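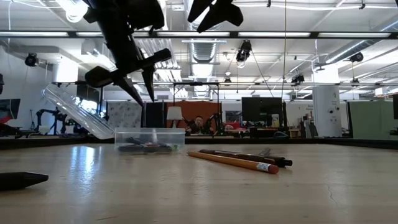
**Can a machine put pens and pencils away yet? Looking for realistic expectations**

I look after the supply room at a tutoring center, and the job I'd most like to hand off is the last one of the day. Every desk gets left with pens, pencils, erasers and clips on it, and all of it has to go back into boxes with lids. We have 24 desks. A pencil and a pen lying next to each other beside a clear box with its lid up is what each one looks like at closing, give or take a glue stick. The floor is already handled by a robot vacuum, which has run without much trouble since March, so my director asked me to find out if the desks could be next.

What I want the machine to do:

- pick up pencils and pens from a bare tabletop
- put them in the plastic box on that desk
- close the lid
- leave alone anything that isn't ours, such as a phone or a set of keys

It doesn't have to be fast. The building is empty from 9 at night until 7 in the morning. It does have to work without me standing there, because otherwise I could do it myself in less time.

I've read the page for an arm called the Devix, which says it does "tabletop tidying," and the video shows it moving blocks into a bin. Blocks aren't pencils. I also talked to a reseller, Cotalden, and they said small objects are "supported" but wouldn't say what share of them it gets on the first try. Has anyone here tried this kind of work with any arm? I'm not asking about research results. I want to know what happens on a normal night.

Other details that may matter: the desks are wood with a shiny finish, they don't move, and the boxes are clear plastic with hinged lids. I can change the boxes if that helps. I can't change the desks.

*Posted by supplyroom_k, Sat 3 May*

---

**benchtop_rr**

I work in a small assembly shop and we've had two arms on a packing bench for a little over a year. We don't do pencils, but we do dowels, plastic tubes and marker-sized parts, so a good deal of this carries over.

Picking up one pencil from a bare table is something a decent arm can do now. A pencil is thin, but it's light and stiff and it contrasts with most tables. The gripper comes straight down, closes across the middle, and lifts. If the fingers are narrow at the tips and the table height is set correctly, it will get it most of the time. The misses we see are of three kinds.

First, table height. A pencil gives you very little to grab. If the arm thinks the table is a little lower than it is, the fingertips press into the surface and the arm faults. If it thinks the table is higher, the fingers close on top of the part and it shoots out sideways. With one bench you measure once and recheck when somebody bumps it. With 24 desks you would need the arm on some kind of moving base, and then the height and position are slightly different at every stop. That is a much harder machine to buy and to keep running, and I would put it at the top of your list of worries.

Second, things lying close together. If a pen and a pencil are side by side with a gap smaller than a finger, the gripper either can't get between them or takes both. Taking both is fine for you if they're going in the same box, except that the second one tends to fall halfway there. Ours is set to push the parts apart first. That works on a clear bench. On a desk with a box on it, the part can get pushed under the box or off the edge.

Third, round parts roll. A six-sided pencil mostly stays put. A round pen does not, and if the fingers touch one side before the other it's gone.

Your two surfaces are also a problem. Shiny tables and clear plastic are both hard on depth cameras. A reflection from a ceiling light can read as an object or as a hole. Clear lids are worse, since the camera often sees through them and reports whatever is behind. We had an arm drive its fingers into an open lid over and over until we put a strip of matte tape along the edge. After that it was fine. We also turned off the light directly over the bench and put one off to the side, and that made as much difference as anything we changed in the software.

Closing the lid: if the lid is standing open on a hinge, the arm can be told to push it over from behind. It doesn't need to grip it. Getting it to snap shut takes a straight push down on a spot that's always in the same place, so the box has to be fixed to the desk. If the box can slide, the push will slide it.

If you can change the boxes, get rid of the lids and use open trays in a dark, flat color. That takes away the worst part of the job. Fasten them down.

For numbers, we logged 200 picks of the tube parts when we set up the second arm, with nobody helping it. It got 171 on the first try and 22 more on a retry. The other 7 ended up on the floor or somewhere the arm couldn't reach. For us that was acceptable because a person is on the next bench. In an empty building those 7 are still lying there in the morning, and one of them may be where your vacuum goes.

My opinion is that it isn't ready for your building at a price that makes sense. One fixed table, yes.

---

**mopbucket**

Just have the kids do it. Two minutes before the bell. We use a vacuum robot at my place too and it still eats phone chargers, I wouldn't let one near a desk.

---

**lineside_tech**

I agree with most of what benchtop_rr wrote. I have some things to add on the software and the sales side.

The newer arms don't need every move programmed. You guide the arm through the task many times, it learns from those runs, and it copes with the pencil being at a different angle each time. I've worked with one of these, the Ebrahimi, on a table job that included putting loose stationery into a tray. It was better than I expected at finding a pencil in any position and turning the gripper to suit. It was poor at knowing when it had failed. It would close on nothing, carry nothing to the tray, open the fingers, and go on as if the job was done. There was a camera check added later that helped, but it needed good light, and it slowed the whole thing down.

On leaving phones and keys alone: this can be done, but the usual way is to teach it what to pick up and have it ignore the rest. It'll ignore a phone. It will also ignore a pencil that looks unusual, such as one with a printed band or a novelty eraser, unless you had some of those in the training. And ignoring a phone means not picking it up. It doesn't mean the arm won't hit it on the way to a pen.

Things to ask Cotalden, in writing:

1. Can you run the demo on our desk, with our pens, in our box?
2. How many objects did it attempt and how many ended up in the box, with nobody touching anything?
3. What does it do after a missed pick?
4. Who comes out when it faults overnight, and what does that cost?
5. Is the moving base yours, or somebody else's?

If they will only show you blocks, treat that as the answer. Blocks are the easy case. They have tall flat sides and they don't roll.

One option that might get you part of the way is to sort at a single station. Have everybody drop their loose items in one shallow bin by the door, and let a fixed arm sort from there into trays. Sanunport sells a bench-mounted setup for sorting small parts, and a school near me looked at it for art supplies. I don't know if they bought it. Picking from a pile is harder than picking from a bare table, so the bin would have to be wide enough that things land spread out. You would still be asking people to carry their pens to the door, and if they'll do that, they can probably put them in the right box too.

---

**supplyroom_k**

Thanks, this is what I needed. I hadn't thought about the lids being clear, and I didn't know the height would be that much of an issue. I measured a few of the desks this afternoon and they aren't the same, two of them have a shim under one leg.

I'm going to send Cotalden the list of questions and tell my director not to budget for it this year. I'll price open trays either way, as the hinges on the current boxes are starting to go.

mopbucket, we do ask them. Most do it. The last group of the day gets picked up by parents and they're out the door before we finish the sentence.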